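**Screening intervals at the Korkden clinics: comments on the draft**

**ward_liaison_K**
Members are invited to comment on the proposal to move routine blood pressure checks at the Korkden clinics from every six months to once a year. The draft covers 1410 registered patients, of whom 436 take medication. Please confine remarks to sections 2 and 3.

**practice_nurse_east**
I cannot support section 2 as written. Patients whose dose was changed in the past year should remain on the present interval. The draft treats them the same as everyone else.

**cevex_datadesk**
The Cevex register shows 454 missed appointments last year. A yearly check would free time to follow these up — at present we send one letter and close the entry.

**practice_nurse_east**
Missed appointments are a separate matter. Many of those patients live in Srithong, where the bus timetable changed in March.

**ward_liaison_K**
Both points are noted. The wording of section 2 will be reviewed. Section 3 (home readings) has drawn fewer replies, and the following steps are proposed for the patient leaflet:

1. Sit quietly for five minutes before the first reading.
2. Place the cuff on the bare upper arm and do not measure over a shirt or other clothing.
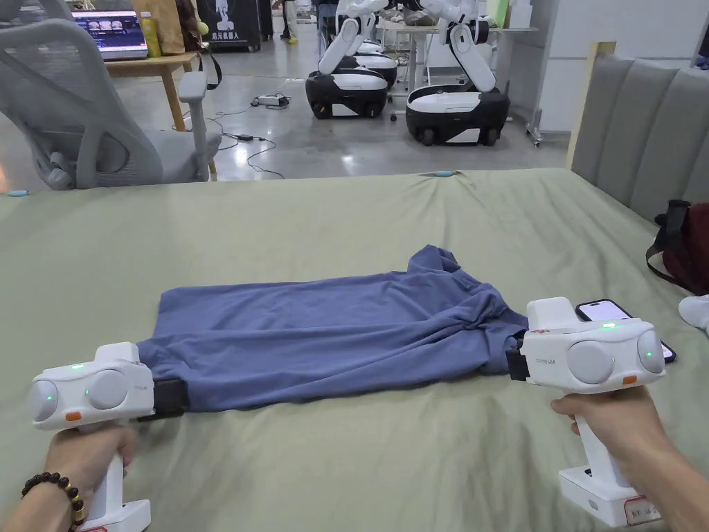
3. Take two readings, one minute apart, and write down both.
4. Bring the record to the next visit or enter it in Flisto.

**flisto_support_team**
On step 4, Flisto accepts the two readings separately. The leaflet should state this.

**practice_nurse_east**
Agreed on step 4. My objection to section 2 stands.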